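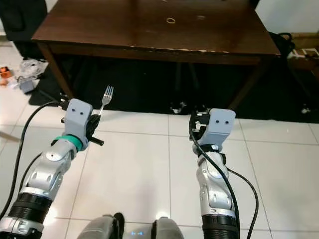
Okport is a small driver package for Buletti and Pasby disk controllers on older desktop and server boards. This README lists the hardware it has been run on, the known problems, and what to send with a bug report. You don't need a lab to test a controller. A wooden table will do, even one with a ring mark on top and the finish chipped off the front edge, but put the bare board on cardboard or its antistatic bag before you connect power.

Filed under: Drivers > Storage > Hardware notes

Supported controllers

Buletti two-channel and four-channel cards work with firmware 30 or later. Older firmware loads, but the second channel drops out under heavy writes. Update the card first, using the vendor's boot disk. Okport does not flash firmware.

Pasby cards work in plain disk mode. Mirroring works if the set was created in the card's own setup screen. Striped sets are read-only for now.

The Hrynyshyn bridge board is detected but not supported. Disks behind it show up with the wrong size. Please don't write to them.

Motherboards

Most boards with a free full-length slot should work. If the machine hangs at the probe message, turn off the onboard disk controller in the BIOS and try again. On boards with shared interrupts, move the card one slot away from the graphics adapter. We have not tested laptops with docking stations.

Installing

Unpack the archive into the driver source directory, run make, then make install, and add this line to the loader file:

okport_load="YES"

Reboot. The boot log should show one line per channel. If it shows none, check that the card is enabled in the BIOS.

Test results

The results file holds 143 reports, one per line, with the board, card, firmware, and outcome. Of these, 42 cover Pasby cards. The write test copies 2,000 files to the disk and compares checksums. A report marked "partial" means the test was stopped early.

Reporting a problem

Send the full boot log, the firmware number, and the slot the card is in. Photos of the screen are hard to search, so please send text.

4 comments | 11 shares

Related
- Serial console setup for Okport test machines
- Buletti firmware update notes
- Pasby mirror sets: replacing a failed disk
- Known BIOS problems by board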